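Zedholm hand-held gripper kit: notes after three weeks

Pralside sells the Zedholm as a complete kit: the gripper, a backpack harness, cabling and a licence for the recording software. The hire rate is £400 per unit for the month, with the software included. We took it on that basis in May to collect household manipulation data, meaning the picking up, moving and putting down of ordinary things in a furnished room.

I will start with the mechanics, as the sales sheet hardly covers them. The shell is grey and smoothly curved, and the black finger assembly sits in the middle with a ridged inner face. The ridges hold fabric well. They are less good on thin card, which tends to slide out sideways if the fingers close off centre.
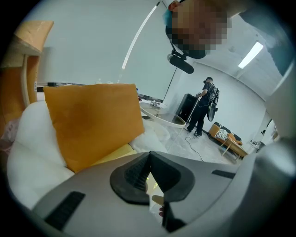
Weight is the next point. With the harness fitted properly the load sits on the hips, and Vira Horobets managed more than 12 sessions in it without complaint. Hubert Sowa is taller and had to let the shoulder straps out to the last hole. A longer back plate is listed as an extra. I would order it from the start.

Cable management is poor. The lead comes off the pack and runs across the floor, and on smooth tile it goes wherever it likes. Kacper Baran taped ours down along one wall, which cost us some reach but stopped the snagging. Pralside says a battery pack is planned and would not give a date. 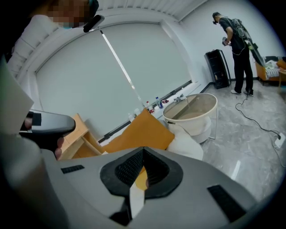
Working in the lounge set, with the cable running to the power strip at the right.

Calibration takes 3 minutes per unit if the instructions are followed in order, and has to be redone after a knock. The software gives no warning when it has drifted. We found out by checking the finger position against a steel rule at the end of each session, and I have asked for an alert in the next release.

Support replied the same day both times I wrote. We have kept the kit for another month.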